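Small Pots, Small Kitchens – speaker notes

Talk for the Vivero evening series, June. Slot is 7:30, right after Conceição on freezer labels. Keep water nearby, I always dry up by the part about rice.

Opening

Hi everybody, thanks for staying. Quick show of hands – who here cooks in a kitchen where you can touch both walls at once? (Wait. There are always more than you'd think.) Okay, good, you're my people.

I lived for two years in the Salinas building, on the top floor, with a sink, a fridge that came up to my hip, and one good outlet. No stove. The lease said "kitchenette" and I believed it, because I was young and the light was nice. So I bought a little electric cooker, the type with a heating base and a steel pot that sits on it, and I made pretty much every hot meal in that thing. Soup, noodles, dumplings, oatmeal, one very sad birthday pudding.

(Pudding story only if people are laughing already. Skip if the room is tired.)

I want to talk tonight about where you put a cooker like that, how you move it, and what you can get out of it on a weeknight. I'm not selling anything. I get asked about brands every single time and my answer is always the same: get one with a pot you can lift out and wash.

Where it lives

Rutilio Cárdenas, who rented the place below mine, kept his on top of the fridge. Please don't do this! He had to reach over his head to check on boiling water. A table is better, a plain one, with nothing hanging over it. Steam goes straight up and it will find your spice packets, your calendar and the underside of any shelf you were fond of.

Next slides, three in a row. Let them look for a second before talking.
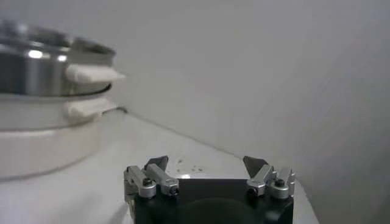
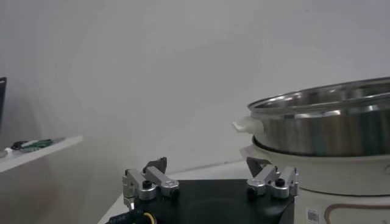
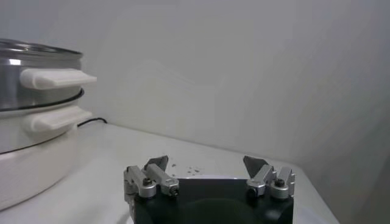 So, handles. Before you plug in anything, put your hands on it cold and work out which part you'd grab. If the pot has its own handle and the base has its own handle, they do different jobs. Grab the pot's and you're lifting out dinner. Grab the base's and you're moving the whole appliance, which you should only be doing when it's off, unplugged and empty. I mixed them up exactly once, with lentils. I was finding lentils under the radiator until I moved out.

(Mime the lift. Two hands, elbows in.)

Cords next. Run yours along the back, by the wall, with a bit of slack. If it has to cross the front of the table to reach the outlet, move the table. I know that sounds like a lot of work for a bowl of soup, but my neighbor's kid caught one with his sleeve and we were all very lucky it was only tea water.

Somebody will ask about extension cords here. Say: plug straight into the wall, check the booklet that came with yours, move on. Last time this ate 11 minutes.

What to cook in it

Okay, the fun part. My weeknight regular is rice on the bottom and greens on top, if your cooker has a steaming tray. I use about 200 grams of rice for me and whoever turns up. Rinse it, really rinse it, and let it sit a few minutes with the lid on once it's done. The greens go in late – five minutes, maybe less for spinach.

Eggs are great too. So are sweet potatoes cut into chunks (small chunks, or you'll be eating at ten). Ottmar Reuter does fish in his on a piece of parchment with ginger and scallion and I've been trying to copy it for ages. Mine comes out fine. His comes out like a restaurant.

What I wouldn't bother with: anything you want crispy. I tried to brown onions for a whole winter. They go soft and sweet, and that's lovely in a soup, so put them in a soup.

Washing up

Let the pot cool before it goes in the sink. Wipe the base with a barely damp cloth, and never put it under the tap. For the chalky ring inside the steel, a splash of vinegar with some water, leave it twenty minutes, rinse well. And dry the underside of the pot before it goes back on the base, every time.

Questions

Handout is the one-page rice and greens sheet, stack is by the door. If Heriberto is in the room, get him to tell the one about the dumplings and the smoke alarm. Chairs go back against the left wall after, and the tea urn needs to be off by nine.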